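Étaler et préparer un tee-shirt imprimé avant pliage

Fiche pratique à l'usage des équipes d'atelier
Mise à jour : 12 septembre 2022
Responsable de la fiche : Mohcine Younis, service Conditionnement, Gidau

La présente fiche décrit la mise à plat d'un tee-shirt de coton imprimé et la préparation des petits articles qui l'accompagnent dans un colis Flenuveo. Elle remplace la version diffusée au mois de mai. Les articles fragiles relèvent de la fiche 16.
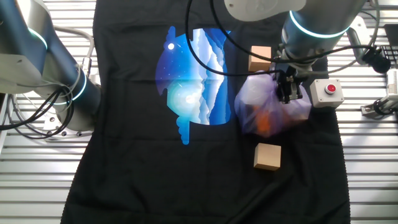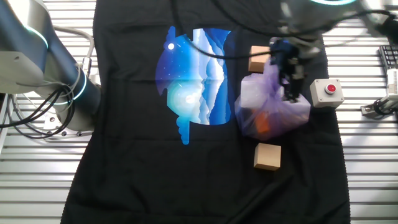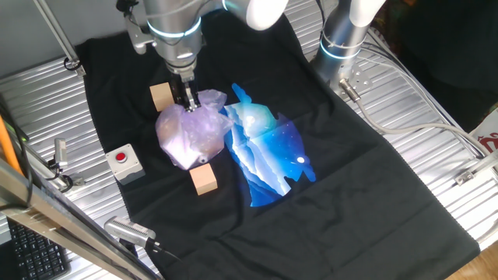
Tee-shirt noir à motif bleu et blanc étalé à plat, avec un sachet translucide et deux cubes en bois clair.

1. Préparation du plan de travail

Le plan de travail doit être propre et sec. Sur une surface rainurée, il convient de passer un chiffon dans le sens des rainures, puis de vérifier l'absence de poussière et de résidus d'adhésif. Les textiles foncés retiennent les fibres claires ; une brosse adhésive est tenue à disposition à chaque poste.

2. Mise à plat du vêtement

Poser le tee-shirt face imprimée vers le haut. Saisir les deux épaules, tendre légèrement le tissu, puis le laisser reposer sur le plan. Lisser ensuite à la main, du centre vers les coutures latérales, sans frotter le motif. De légères ondulations en bordure sont admises. Tout pli marqué traversant l'impression doit en revanche être repris avant de poursuivre.

Si le vêtement est plus long que le plan, le bas peut dépasser du bord le temps du contrôle. Il sera ramené sur la surface au moment du pliage.

3. Contrôle de l'impression

Examiner le motif sous un éclairage uniforme. Les contours irréguliers et les effets de coulure font partie du dessin de certaines séries et ne constituent pas un défaut. Sont à écarter les craquelures, les zones décollées et les taches situées hors du motif. Le tee-shirt écarté est placé dans le bac Ghoneim, accompagné du bordereau 883.

4. Petits articles et sachets

Les articles de petite taille peuvent être posés provisoirement sur le vêtement, à condition d'être propres et dépourvus d'arêtes vives. Le sachet se manipule par le haut, en pinçant le film et non son contenu. Avant fermeture, en chasser l'air par une pression modérée de la paume.

5. Pliage

Retirer tous les articles du tee-shirt. Rabattre chaque côté vers le centre, manches comprises, puis replier le bas vers l'encolure en 2 temps. Le motif doit rester visible sur le dessus. Empiler au maximum 4 tee-shirts par casier.

Les demandes de modification de cette fiche sont à déposer dans l'espace documentaire Gusonus, rubrique « Textile ».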